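灰色收纳三件套用了一个多月，来交作业

六月初搬家，从五十多平换到更小的一间，最先让我崩溃的是那些软塌塌的小东西：充电线、发圈、眼镜布、猫的指甲剪、药盒、一把不知道配哪扇门的钥匙。以前全堆在一个大抽屉里，搬的时候直接倒进纸箱，到了新家又原样倒出来，场面不太好看。

朋友 Treasa Tully 看不下去，丢给我一个链接，Lelten 家的灰色收纳套装：一个带提带的深灰色包，一个浅灰色的毛毡小袋，外加一块灰色超细纤维布。整套259元，我下单的时候赶上店铺减价，实付还不到这个数，心情大好！

先说结论，我很喜欢，喜欢到又给我妈买了一套。但也有几处小毛病，后面都会写。

一、第一眼和手感

三样东西都是灰，可灰得不一样。包是炭灰，小袋是偏冷的浅灰，布介于两者中间。我本来有点担心摆在一起会像办公用品，拿到手完全没有这个感觉，反而很耐看，放在白色台面上尤其舒服。

包的面料是哑光的，摸着光滑，不挂手。小袋就完全是另一个路子，软软的，有点绒，捏在手里会忍不住多捏两下（我真的会一边看剧一边捏）。布很厚实，叠起来是有分量的一条。

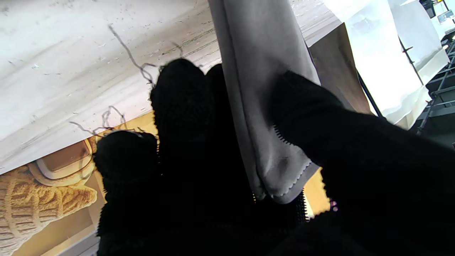
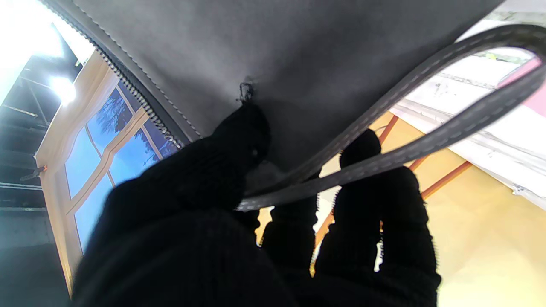
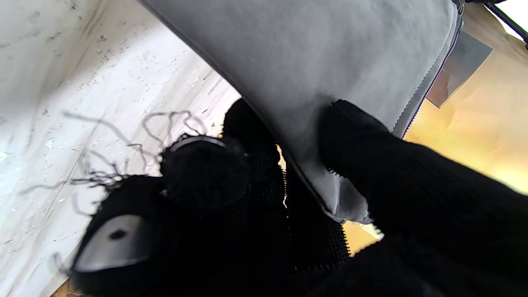 二、深灰色的包

这是我用得最多的一件。拉链是银色金属齿的，旁边有一道深色包边，里侧再走一行浅灰色的线，颜色配得很克制。拉起来顺，转弯的地方头几天有点涩，我拿蜡烛头在齿上蹭了两遍，之后单手就能拉到底。

提带是扁的，两边都压了线，宽度刚好，挂在手腕上不勒。我一般把它挂在门后的钩子上，里面塞出门要用的东西：雨伞、纸巾、充电宝、折叠购物袋。早上七点多脑子还没醒，伸手一摘就走，太省事了！

要挑毛病的话，它不太立得住。装满了还好，只装一半就会往一边歪，放在桌上像在打瞌睡。我后来剪了一块硬纸板垫在底下，好很多。希望下一版能自带一块底板，哪怕贵几块钱我也愿意。

三、浅灰色毛毡小袋

我的心头好。拉链开在边上，另一侧有一道细细的深色包边，样子很简单，但是放什么都合适。我现在拿它装线：手机线、耳机线、相机线，各自用魔术贴绑好，躺进去正好一层。它软，所以能塞进抽屉的边角，也能压在大包最底下，不会硌着别的东西。

缺点是有折痕。压在包底久了，角会卷起来，要用手抹平。还有就是粘毛，家里有猫的朋友请做好准备。我家那位掉毛掉得理直气壮，小袋放在沙发上一晚，早上就长出了第二层。用 Petside 的粘毛滚筒滚两下可以解决，只是得记得滚。

四、超细纤维布

原以为是凑数的，结果成了全家抢着用的东西。边上有一圈略带波浪的锁边，线的颜色比布浅一点，看着很秀气。

我拿它擦过屏幕、眼镜、浴室镜子和餐桌。擦屏幕不留毛，这一点比我之前用的 Mekonnen 那块强。擦白色台面要注意，先把灰和头发扫掉再上布，不然细毛会缠在布边上，摘起来很烦。洗了几次，没有明显褪色，我是放在洗衣袋里用冷水洗的，没加柔顺剂，自然晾干。

五、和之前用过的比一比

搬家前我用的是 Clovamwood 的硬壳收纳盒，128元一个，买过两个。它的好处是能摞起来，四四方方，强迫症会很满意。可是换到小房间以后，硬盒子占的地方是死的，空着也占那么大。软的这套空了就能压扁，往衣柜缝里一插，这对我现在的住处来说太重要了。

同事 Surachet Thepsuriya 的看法跟我相反，他觉得软包找东西太费劲，手伸进去全靠摸。这话也有道理，所以我的做法是大包里只放大件，小东西一律进小袋，别图快直接扔进去。坚持了一阵子，现在找钥匙基本不用翻。

六、适合谁买

住得小、经常要把东西挪来挪去的人，我会推荐。喜欢一眼看清里面有什么的，可能还是买透明盒子更顺心。经常出差的也可以考虑，小袋装线，大包装洗漱用品，布垫在电脑和充电器中间防刮，我试过一趟，很好用。

价格上，三件一起买比较划算。小袋单卖86元，我觉得略贵，不过看在手感的份上可以原谅。

打分的话，大包八分，扣在站不稳；小袋九分，扣在粘毛；布我给满分，已经又加购了两块，一块放厨房，一块留在办公室。

补充一下，有人问大包能不能机洗。吊牌上写的是手洗，我目前只用湿布擦过表面，等真正洗过了再回来更新。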